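2024-08-04
Thread on getting a phone ready to pass on. My sister in Plellasex takes over this one next week, so I'm writing down what I do in the order I do it.

I did this in February with an older phone and forgot half the steps. It went out with my SIM still in the tray and no cable. I had to mail the cable separately.

First thing is power. Moving photos off a phone takes longer than you expect, and I don't want to start at 20 percent and watch the number drop.

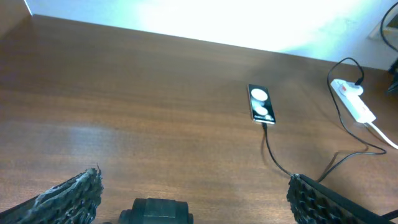

Charging goes on the big table now. I used to do it on the kitchen counter next to the sink, which was a bad habit. The table has room for the power strip to lie flat, and the black cable has enough slack to loop across the wood without pulling on the phone. If the cable is tight it works its way out and you find out an hour later.

Photos next. I had 933 on it. I deleted the obvious junk (parking spots, receipts, blurry dog) and got it down to 600, then copied those to the laptop and to the backup drive. I open a few files from each copy before I erase anything.

Then sign out of the accounts one at a time. Bank first, then email, then the rest. The Gitotier bus app needed its own sign-out because my pass is tied to the handset - I missed that in February too.

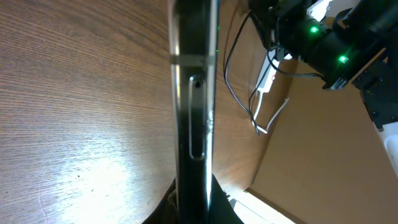
Vol. 2, No. 5

SIM tray. Look for the small round hole at the end of the tray, that's where the pin goes. Push straight in and don't lever it. I keep the pin taped inside the lid of the button tin, otherwise I end up straightening a paper clip.

Put the tray back in after you take the card out. It's easy to leave it on the table and box up the phone without it.

Now the outside. Dry microfiber cloth first, then the same cloth slightly damp for the back and the edges. Nothing sprayed on the phone itself. Dust collects along the edges of buttons, and a soft dry toothbrush gets most of it. 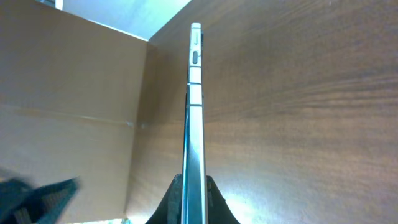

Side of the phone with the oval button, two thin seam lines below it.

I go down the side with the toothbrush and then the cloth. Go lightly over the seams. You are only lifting dust, there's no need to scrub.

Press every button a few times while you're there. If one sticks, better to tell the next person now than have them call you about it.

Packing list so far: phone, cable, charger, SIM pin, and a note with the model on it so she can order a case. I'm adding a spare cable from Plevham, the hardware store by the station.

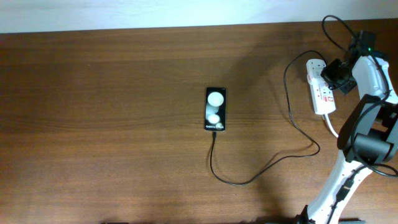

The spare is longer than the one I use, and her outlet is behind the couch, so she'll need the length. Both cables get coiled loosely and held with a twist tie. I don't wrap them around the charger.

Factory reset is last, after both photo copies have been checked. I'll do it the night before and leave the phone plugged in while it runs.

If I've left out a step, reply here and I'll add it to the list.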